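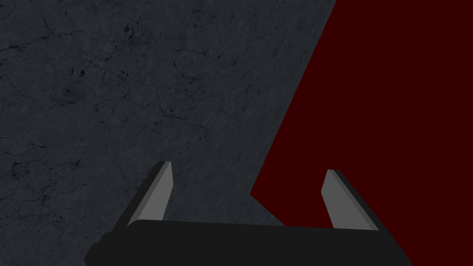 Fig. 3. Black gripper with its fingers wide open (computer render).

Section 4: Setting up the screen on your Surus monitor

By now the stand should be on and both cables should be in. If the monitor still wobbles when you nudge the desk, go back to Section 3 and give the big thumbscrew under the foot another half turn. I skipped it on my first one and spent a week thinking my desk was broken!

Let the monitor warm up before you change any colors. I turn mine on, go make coffee, and come back to it.

4.1 Placing it

1. Put the monitor so the window is off to one side. A window behind you will wash out the dark parts of everything, and a window behind the screen will wear your eyes out by lunch.

2. Sit the way you really sit (slouch and all) and raise the screen until the top edge is level with your eyes or a bit lower.

3. Tilt the top back slightly until you stop seeing your own shirt in the glass.

Note: If you wear bifocals, go lower than this. I keep mine about as low as the stand will go — it looks silly and my neck is much happier.

4.2 Brightness and contrast

4. Press the joystick on the back to open the menu, then push right for Picture. The brightness comes set at 200, the top of the scale on this model and far too bright for a normal room.

5. Bring brightness down to roughly 60. Hold a sheet of white printer paper next to a blank white page on the screen. If the screen looks like a lamp, keep going down. If it looks gray next to the paper, come back up a little.

6. Leave contrast alone for now. Really. It's the first thing everybody reaches for, me included, and it hides more problems than it fixes.

7. Open the gray strip chart from the Support menu. It has 16 bars running from black to white. You should be able to tell each bar from its neighbor, even down at the dark end. If the darkest ones run together, raise Black Level one notch at a time until they come apart.

Caution: Don't look for a better result by turning on Dynamic Contrast. The picture will jump every time you switch windows, and the chart won't mean anything while it's on.

4.3 Color

8. Under Color, choose Greenwood for evening work or Litulham for daytime. These are just the names of the built-in presets. Greenwood is the warmer of the two.

9. Give your eyes a few minutes with the new preset before you decide you hate it. Anything warmer than what you had before looks yellow at first.

10. Go to Save and store everything in slot 2. Slot 1 gets wiped whenever you do a factory reset, and I found that out the hard way.

4.4 If it still looks wrong

Text is fuzzy: check that your computer is sending the screen's full resolution, then turn Sharpness back to the middle.

Everything is pink or green: reseat the cable at both ends. If that doesn't help, try another cable before you touch the color menu.

The menu is in the wrong language: hold the joystick down until the little globe shows up, then push left.

Speaker setup is in Section 5, along with the Grornatano sound bar if you bought the bundle.

Section last updated 2026-05-07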